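Radwa Ait Ali had flour on both elbows when I got to Kirkum, and she didn't stop kneading to shake hands. "Sit, sit, talk to me while I do this," she said, and so we did the whole interview that way, with me on a stool and her working a dough that was already as soft as an earlobe (her comparison, and a very good one).

She runs Chraibi, the flatbread club that meets above the old chandler's, and if you have never eaten a proper msemen, folded into a square and pulled apart in hot flaky layers, I can't urge you enough to find one. Radwa learned from her aunt, who sold them by the roadside. "She made 700 on a feast day. I made 234 once and had to lie down!"

The club began in December with a bag of semolina and 3 friends. There are people on the waiting list now, some from as far off as Mustness, and the summer bread day on 6th August filled up before the posters were dry.

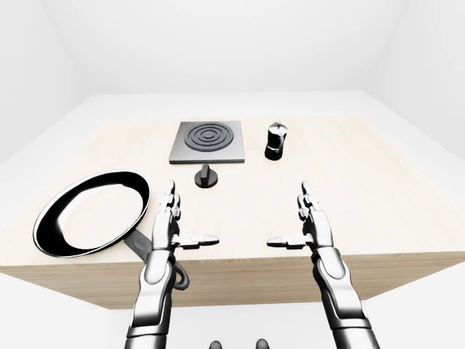
Msemen is a forgiving bread, Radwa insists, as long as you let it rest. Twenty minutes under a cloth, then plenty of oil on your hands, then you stretch each ball until you can see the worktop through it. She has no patience with people who say they'd need a special griddle or a big range cooker. A square hot plate with one ringed burner, set towards the back of a table so the front is left free for folding, is kitchen enough for her. "Put a heavy pan on it and wait. Everyone is in a hurry with the pan. If the first one comes out pale, eat it and carry on."

I asked what she puts on hers. Butter and honey, she said, and then, after some thought, more honey. Her neighbour at Grimine fills them with onion and parsley, and I tried one of those too, standing at the window, and burned my tongue and went straight back for another.

She is writing the recipes down at last, mostly on the backs of envelopes. "My aunt measured with a tea glass, and the glass broke years ago. So I am guessing at the glass."

The next beginners' course starts once the floor upstairs has been mended. Bring an apron and a tub with a lid.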